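The Long Life of the Kitchen Table

When the Kowalchuk furniture works opened in Werdale in 1877, it made one product: a square pine table with a drawer at one end. The drawer held bread. Families ate at the table, cut cloth on it, butchered on it and, when someone died, laid the body out on it. The company sold the same design, with small changes to the legs, until the founder's grandsons closed the shop.

Tanner Ouellet has 21 tables in a former feed store on the edge of town. He began buying them at farm auctions after he retired from teaching shop class. Only two are Kowalchuks. The rest came from smaller makers or were built at home.

"People kept the chairs and the china," he says. "The table went to the barn. You find them with paint cans on top and a vise bolted to one corner."

Ouellet looks at the underside first. Tool marks tell him whether a top was planed by hand. A row of plugged holes usually means a meat grinder was clamped or screwed there. On one table, a child wrote the alphabet in pencil on the inside of the apron, missing the Q.

The old tables were heavy because they had to be. Kneading dough pushes a light table across the floor, and so does cranking a grinder. Most were also lower than the counters people use now, which made them good for sitting work such as shelling peas and hard on the back for anything else.

That changed as fitted kitchens spread. Once there was a counter along the wall, the table no longer had to take the rough work. Tops got thinner. Corners, which had been left square so that two tables could be pushed together for a harvest meal, were rounded off. Pale, smooth surfaces came in because they were easy to wipe and showed dirt at once.

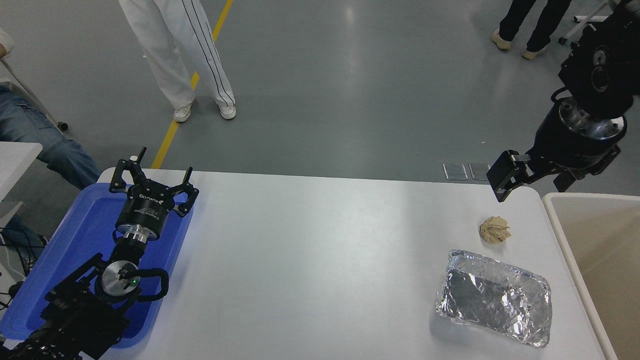

Rounded corners and a plain white top, a pattern now found well outside the kitchen.

Maëlle Leclerc designs tables for a small company called Prilerlow, and she thinks the corner is the part buyers notice least and use most. A sharp corner catches hips and sleeves. A rounded one lets people pass closer, so the same table fits in a smaller room. The cost is a little surface at each end, where a plate might have gone.

Her first table for the company, the Pusum, was drawn with very wide curves. Testers liked the look and complained that nobody could sit near the ends. She tightened the radius and the complaints stopped.

White is another matter. Leclerc was against it for years. It shows coffee rings, pen marks and the shadow of every crumb. But customers kept asking for it, and it now outsells the wood finishes in her catalog.
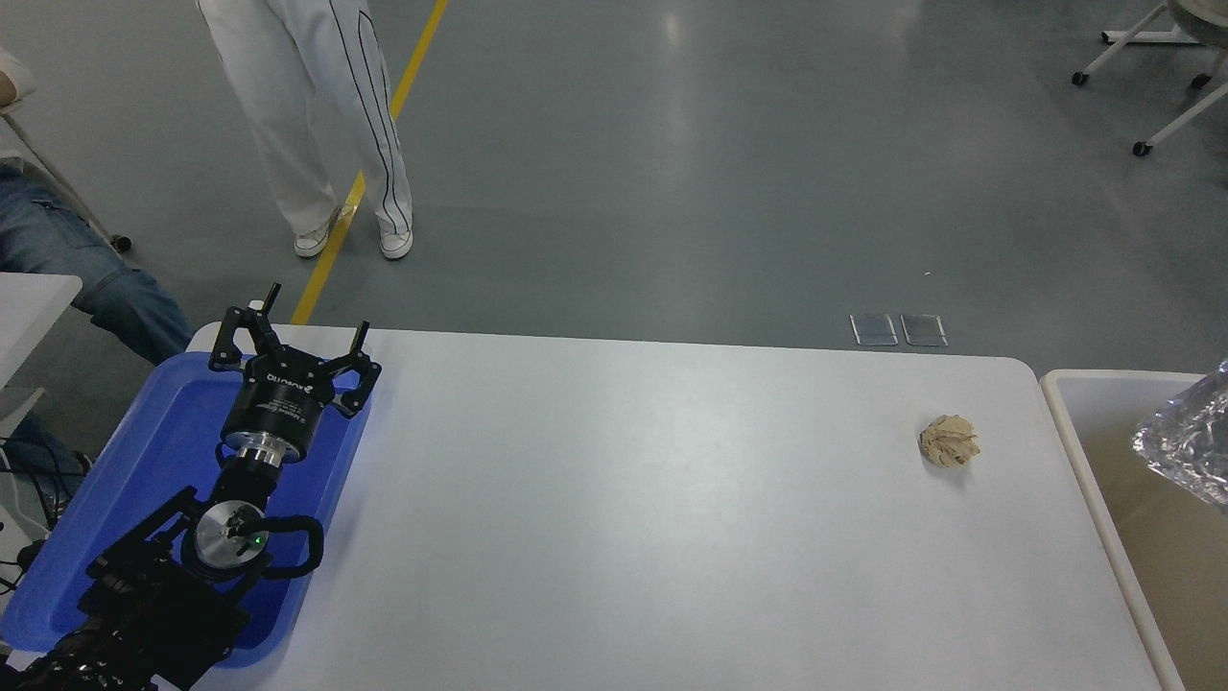 A white tabletop with a blue tray at the left end.

Ouellet has no white tables. He does not refinish the ones he has, either, apart from washing them with mild soap and waxing the drawer runners. Burns and knife cuts stay where they are.

In September he will open the feed store to visitors for a weekend and set one of the Kowalchuks for supper, with a loaf in the drawer. The other will be turned on its side so people can read the bottom.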